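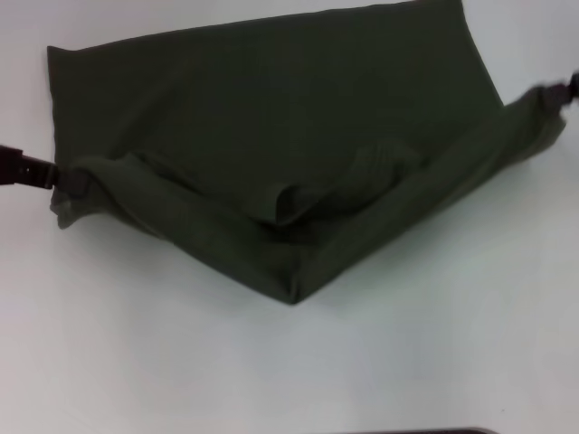 Sunday, October

Up at 6:30. Rain on the skylight, stopped by the time I had the kettle on. Did the wash early so it would be out of the way, two loads, darks first. The dryer still takes two rounds for anything heavier than a pillowcase. I need to call the landlord about the vent again.

Drove out to Bradport at nine to look at the piano. Lionel Baudry had told me it was an upright Harju in good shape, one owner, and that the seller wanted it gone before the floors were redone. Serial number 3136, stamped inside the lid. The case is fine. The bass is good, better than I expected from a small upright. Two hammers in the top octave stick and the middle pedal does nothing at all. The seller said it was last tuned in 2000, and it sounded like it.

He wanted 80 dollars and would not help with moving. I said I would let him know by tomorrow night. The moving is the problem. There are five steps down from his porch and then gravel, and my own front door is narrow. Measured it when I got home. It will go through with the door off its hinges and not otherwise.

Called Blandine about tuning. She said to leave any piano alone for a few weeks after a move, let it get used to the room, then have her over. It may need two visits because she doesn't like to bring the pitch up all at once on old strings. She asked if I had looked at the pin block. I had not. She told me what to ask him, and I wrote it on the back of the gas bill.

Lunch was the rest of the lentil soup. Dada slept on the radiator the whole afternoon and got up only to be fed.

Spent an hour at the kitchen table with the old lesson books. I found the Clementi I was working on when I quit, with Mr. Mottram's pencil marks all over the second page. "Slower" three times, underlined the third time. I could still finger the right hand on the tabletop. The left hand is gone. I was 13 when I stopped and I don't remember deciding to, only that we moved and there was no piano in the new place.

Raphaël came by at four to return the ladder. He thinks four people and a rented dolly could do it in a morning. He offered himself and his brother. That leaves one more, and I could ask Quentin, though his back was bad this summer and he would say yes even if it still is. I'd sooner pay someone. Will call the moving place on Canal Street when they open and see what they charge for a single item.

Cleared the wall in the front room to see how it would look. Had to shift the bookcase 30 inches toward the window and now the lamp cord doesn't reach. The radiator is on the opposite wall, good for the piano, bad for whoever is sitting at it in January.

Supper late, eggs and toast. Put the sheets back on the bed.

To do: vent, movers, extension cord, ask about pin block, library books due.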